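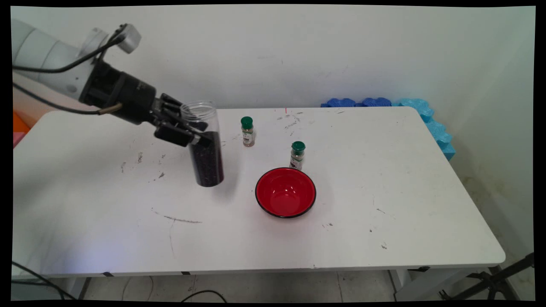 Tenants at Midtbø win seats on the housing board after two years of organizing

Nov 6, 2024

The renters of the Midtbø buildings have done it! After two years of door knocking, kitchen meetings and a great many unanswered letters, residents voted last night to send their own representatives to the board that runs their homes. Four of the seven seats will now be held by people who live there, and three of those four will go to residents who came to the country as refugees or migrant workers.

The count was finished shortly before ten in the big room at Panuslow, the community center on the corner, and the cheer could be heard out on the street. Children who should have been in bed were standing on chairs. Britt-Marie Tveit, who has rented on the third floor since before the last rent reform, read the results aloud twice, once for the room and once for the people who had been stuck in the hallway.

"I have lived here a long time and I always thought somebody else would have to fix this for us," she said afterward, still holding the sheet of paper. "Then my neighbors, who had far more to lose than I did, started fixing it. All I did was get in line behind them."

That idea of getting in line has been a big part of the campaign. The first meetings were called by a handful of families in the east stairwell, most of them on short leases, who had noticed that repairs were done in some apartments within days and in others not for months. They compared notes and wrote everything down in four languages. When longer-standing tenants asked to join, the families said yes, with one condition: the people with the worst leases would keep setting the agenda.

It wasn't always easy. Teodor Halvorsen, a retired bus driver and one of the first to come along from the west side, remembers being told to sit down at his second meeting. "I had a plan, you see. I had a plan for everybody," he said, laughing. "A young woman asked me if I had talked to anyone in her stairwell about it. I hadn't. So I sat down, and I learned more that evening than I had in the ten years before it."

By July the group had collected 3501 signatures from across the district, far beyond the buildings themselves, asking that tenants be given a real vote. Burnier, the company that manages the property, had at first offered an advisory panel with no power over budgets or leases. The tenants turned that down. Nearly 200 of them then walked together to the company's office, with strollers, drums and a very long banner sewn from old bedsheets, and the talks that followed produced the agreement behind last night's vote.

Under the new rules the board must publish its repair list every month, with dates, so anyone can see who is waiting and for how long. Eviction notices have to be reviewed by the full board before they go out. Minutes will be translated, and there will be child care at every meeting, something the east stairwell families asked for at the very start and never once dropped.

Hubert Aebischer, speaking for Burnier, said the company would respect the result and expected the first joint meeting to take place before the end of the year. He said there were still "different views" on how the 19 open disputes over short leases should be handled. The tenants want all of them settled by the new board. The company would like to keep the older ones in its own hands.

Those disputes are where the energy is going next. Stellan Boström from Draltatov, the anti-racist network that lent the campaign its meeting equipment and a good deal of legal help, said his group would stay for as long as it was asked to, and would leave when it was asked to do that as well. He was full of praise for the way the residents had kept hold of their own campaign, even when bigger organizations came knocking with offers and logos.

There was soup afterward, and plenty of singing, and a long argument about which stairwell sings best. The new representatives hold their first open evening at Panuslow next week, starting at six. Residents of the neighboring blocks are welcome too, and several have already asked how to get a petition going. Sixten Blomqvist is keeping the list of names and will be at the front desk from four o'clock for anyone who wants to be added.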